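Threads > Paper & Desk > Farzana Bandara

Farzana Bandara
February 26, 2020

1/ Everybody keeps telling me I need a better paper cutter. I have 294 recipe cards to trim for my aunt's cookbook and I'm not convinced a fancier one fixes anything.

2/ The sales pitch is always the same. Printed grid, printed ruler, "perfect edges every time." Sure. I've owned three with a grid and I have a drawer full of crooked bookmarks.

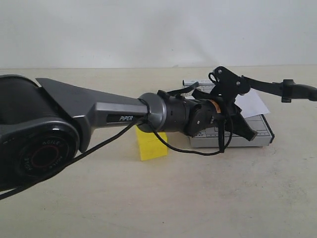

WHAT THE GRID IS GOOD FOR

3/ Lining up one sheet. That's it. Put a stack on there and the bottom sheets go wherever they like while you admire the top one.

4/ Zaltow says theirs handles a thick stack. I'd like to meet the stack. Two sheets of regular copy paper, maybe three, and after that I'm chewing it.

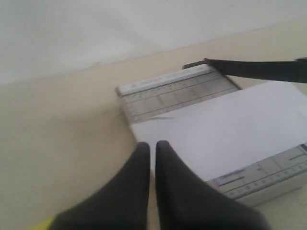 5/ My rule is to trust the paper's own edge before I trust any scale. Factory edges are straight. Push one against the ruler strip and keep your hand on it. A single white sheet on a light gray board with that raised dark arm looks so simple, and then the paper creeps when the arm comes down. Hold it harder than you think.

6/ Also please stop telling me to get the Uron with the laser line. A laser line is a red line. It doesn't hold paper.
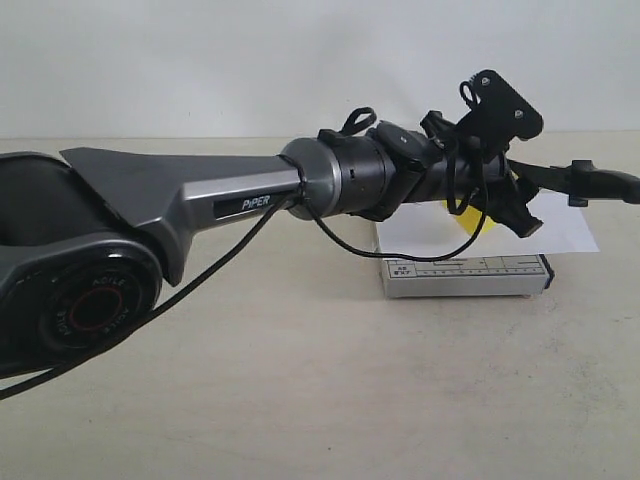 2 min read

7/ Back to the cookbook. I'm cutting each card a hair big, then trimming two sides only. Slower, and I resent it, but the corners come out square enough for a binder.

8/ Someone swore that running the blade through foil sharpens it. I tried that in December. I had a dull blade and some narrow foil.

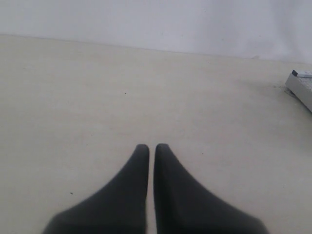 9/ So I'm keeping the cheap one until the arm falls off. If the cards look bad my aunt will say so in front of the whole family and I'll report back.

256 likes · 3 shares

Comments

Lăcrămioara Munteanu: The foil thing worked for me once. Might have been sandpaper, now that I think of it.

panyasiri_prints: two sheets max, agreed. Anyone cutting more than that is lying or owns a guillotine

Farzana Bandara: @panyasiri_prints thank you!! Screenshotting this for my sister.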